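Felunton Two-Arm Bench Kit
Set-up guide, part 6: comparing the Isberg and Prelia fingers

Do part 5 first. Arms homed, e-stop tested, both controllers on the same firmware. If the firmware numbers don't match, stop and go back. Mixed versions will run but the timing logs come out useless.

What you need

Finger sets, one Isberg pair and one Prelia pair for each arm
2 mm hex key (in the lid pocket)
One soft or light target, something around fist size is fine
A basket or tray to drop into
White table cover, pulled tight

6.1 Fitting the fingers

1. Power off at the controller. Not the pendant, the controller.
2. Back both screws out of the mounting plate. Keep them, the Prelia set doesn't ship with its own.
3. Slide the new finger up until it seats. Should click. If no click, pull it out and check for grit in the slot.
4. Tighten by hand, then a quarter turn more.
5. Same for the other finger. Then power up and run OPEN / CLOSE from the pendant, slow speed.

CAUTION: Hands clear before power up. Fingers go to full open on boot, fast.

Note: on the first close the tips should meet evenly. One tip riding higher means a finger isnt seated. Redo step 3.

6.2 Wrist camera check

1. Open the Bhatt viewer, pick the wrist feed for the arm you just changed.
2. Open the gripper halfway. Both fingertips need to show, low in the picture, with clear space between.
3. Bring the target near a fingertip and jog down slowly. Look for its outline coming past the finger. If the finger hides all of it, raise the camera tilt one notch.
4. Save the view as your reference for this finger set. Name it by finger, not by date, you'll thank yourself later.
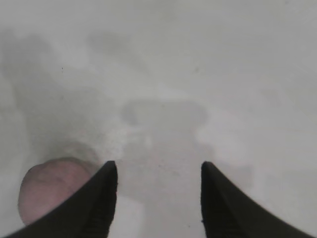 FOCUS AND EXPOSURE

Fingertip edges sharp, table soft: normal for close range. Lens is set for the tips. Don't chase focus on the table cover, you'll lose the tips and the grasp detector with them.

Shadows between the fingers can trip the detector on a white cover. Exposure 464 is the starting value. Go up in small steps until the false hits stop. Write down the final value, the Prelia run has to use the same one.

6.3 Single arm run

1. Load the pick-and-drop routine. Speed 500 for the first pass, both finger sets.
2. Basket in its usual spot, toward the left as seen from the fixed camera.
3. Run pick, drop, retreat. Watch the retreat. Gripper has to clear the rim before any sideways move.
4. Hit LOG after each cycle. It does not log by itself.
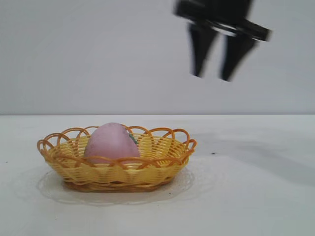
5. If the fixed camera smears the fingers when the arm is moving, leave the speed alone and shorten the shutter. Changing speed halfway means starting the whole set over.
6. Swap fingers (6.1), redo the camera check, run again with the same target and same basket position.

Note: mark the basket position with tape on the underside of the cover. Tape on top shows up in the feed and the Bhatt software sometimes reads it as an edge.

6.4 Two arms, side by side

Fit Isberg on one arm, Prelia on the other. Write down which is which, the labels are on the inside of the finger and you cant read them from the camera.

1. Raise both arms to hover. Fingers partly open, pointing down.
2. Basket under the left arm, target under the right.
3. Check there's a wide clear strip of table between basket and target. The arms share that zone on the handover.
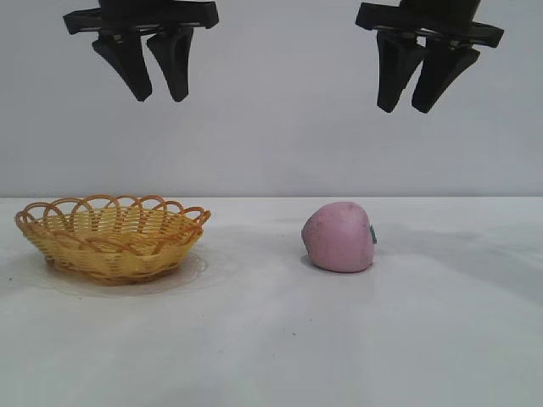
4. Set the shared zone to LOCK in the controller menu. One arm in at a time.
5. Dry run with no target first. Then put it back and run.
6. Swap finger sets left to right and repeat. Skip this and you're comparing arms, not fingers.

CAUTION: Don't reach in to straighten the target between cycles unless both arms show HOLD.

6.5 Reading the log

Grip force and close time are the first columns. Ignore the first cycle after any finger change. A dropped target shows as SLIP, a missed one as NULL. Lots of NULL on one side only, recheck the camera tilt before blaming the fingers.

Go to part 7 for exporting.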